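Asunto: Re: [refrescos-y-latas] Reedición Lastutby pomelo, ¿alguien la ha probado?
De: Nermin Erdem
Fecha: 14 de febrero

Perdón por el retraso, contesto deprisa entre una cosa y otra.

El moderador de la lista escribió:
> Hola a todos. Parece que Lastutby vuelve a sacar el de pomelo con
> la etiqueta antigua, en caja de 6 botellas. ¿Alguien lo ha visto
> en tienda? ¿Sabe igual que el de antes o es solo la etiqueta?
> Lo pregunto porque en noviembre ya nos la colaron con el de
> jengibre y no quiero pagar otra vez por un papel bonito.

Visto y comprado, sí. En Vidstead, la tienda de la estación, no la grande. Me llevé 2 cajas, una para beber y otra para guardar cerrada.

Sabor: se parece, pero más dulce. El antiguo amargaba al final y este casi nada. Mucha burbuja al abrir, luego se queda plano enseguida. Bien frío gana bastante. A mi hermana le gustó más que el original, asi que no me hagáis mucho caso.

La etiqueta sí está bien hecha. Letra gorda, el sol naranja, hasta el error de imprenta del borde. La chapa en cambio es nueva, sin el número de planta por dentro. Para los que coleccionáis chapas, mala noticia.
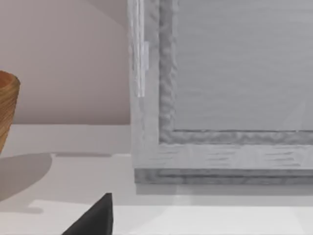
Lo que me falta por saber:

1. Si la caja numerada existe. En la mía pone 598 en la solapa, pero puede ser el lote. ¿Qué os sale a vosotros?

2. Si Okerside también la distribuye. Llamé y me dijeron que "quizás", que volviera a llamar. Pues eso.

3. Si alguien conserva una botella antigua SIN abrir para comparar el color. La mía vieja la tiré en la mudanza, todavia me duele.

Otra cosa, lo del cambio con Giáp sigue en pie. Tengo repetidas casi todas las de limón y busco la de tamarindo de 100 ml, la pequeñita. Con chapa o sin chapa, me da igual. Escribidme fuera de la lista, por favor, que luego se llena esto.

Y el de jengibre de noviembre, malísimo, confirmo.

Saludos,
Nermin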